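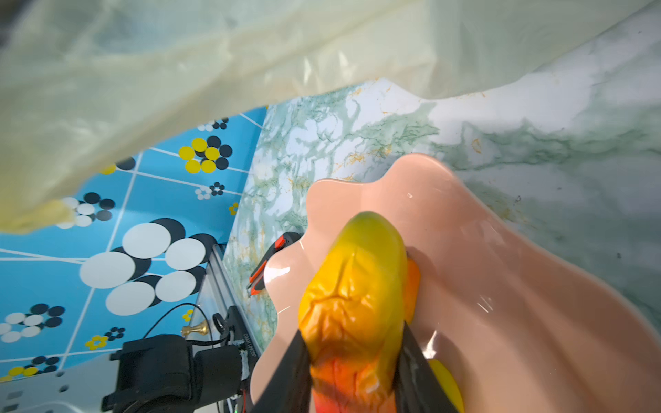
The Lenihan Letters is a slow romance in three books, written by Aoife Keogh and sold by Clukau as one boxed set. The story is placed in Lenihan, a small harbor town where Marta opens again the fruit shop of her aunt, and where the ferry pilot Tomas has promised himself to stay alone. Much of the courtship passes over food. The first chapter of the first book has a mango much like the one at the top of this page, yellow-green at the tip and going to orange and red lower down, with the skin already creased, and Marta keeps a pink dish with a wavy rim on the counter for fruit which is too ripe to sell. Tomas asks for what is in the dish. He comes back the next morning and asks again.

What is in the box

The set contains the three novels in paperback, two ribbon bookmarks (one blue, one cream) and a folded map of the town. The books are:

The Pilot's Promise
A Room Above Nakier Street
The Last Boat Home

Please read them in this order. Each book closes one part of the story, but the quarrel between Marta and Tomas begins in the first book and is settled only near the end of the third.

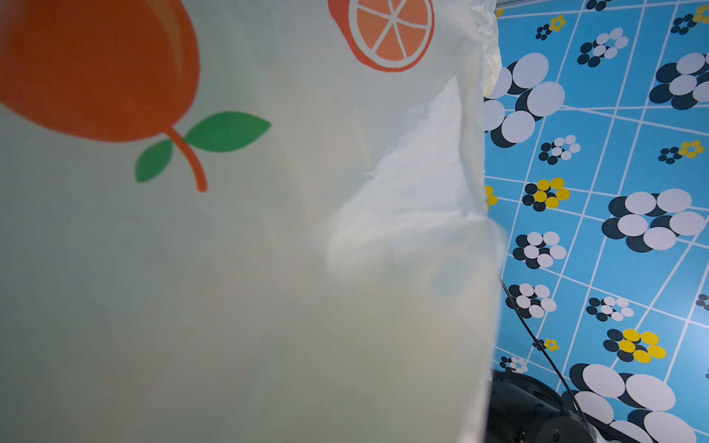
Carrier bag with printed orange slice, fruit and green leaves.

About the story

Marta comes to Lenihan in September with one suitcase and the plan to sell the shop before winter. Tomas knows her from one summer when they both were very young, and he remembers this summer in a different way than she does. There was a letter. She wrote it, he did not answer it, and both of them have built a life around this silence.

The second book is told mostly from the side of Tomas. Some readers tell us it is their favorite, and others find that he waits too long before he speaks. We agree a little with both. The third book brings back his brother, whom the readers of book one will not have forgotten.

The love scenes are warm but the door closes early. There is some strong language in the second book, and the death of a parent is talked about in all of the books, though it happens before the story begins.

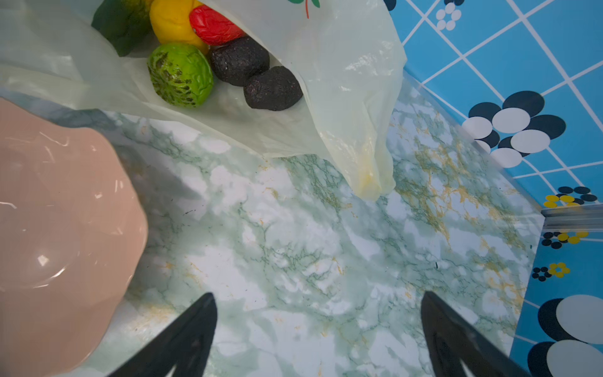
Toy fruit and vegetables in an open bag on a marbled counter.

Paper, print and box

The pages are printed on cream paper of 90 grams, so the text from the other side does not show through. The type is a little larger than in our earlier single editions. The spines bend without cracking if you open the book gently the first time. The box is made of strong card with a matte cover, and it has a half-round cut at the side so that you can take a book out with a finger.

The map was drawn for this edition by the Brilora studio. It shows the harbor, the shop, Nakier Street and the path to the lighthouse. One small bridge has a wrong name on it, as it was changed in the text after the map was finished. We will correct this in the next printing. 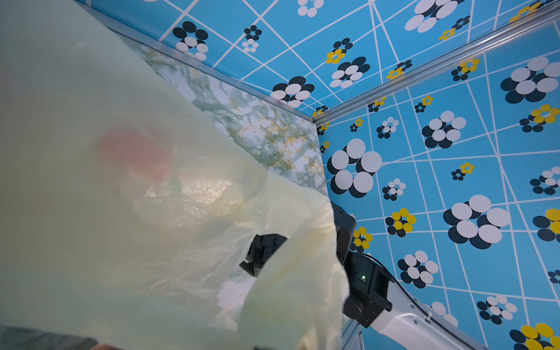 Pale yellow-green bag, the contents partly visible through the film.

Ordering and returns

The set is sent in a padded carton. If a corner of the box arrives damaged, please write to us with your order number and we will send a new box without the books. Unread sets can be returned in the original wrap. The bookmarks are not sold separately.

Signed copies: Aoife Keogh signs the first book only, on the title page. Choose "signed" before you put the set in the cart. A dedication is possible when it is short. Please check the spelling of the name carefully, because we copy it exactly as you type it.

Also available as single paperbacks and as e-books. The map is included in the e-book of The Pilot's Promise.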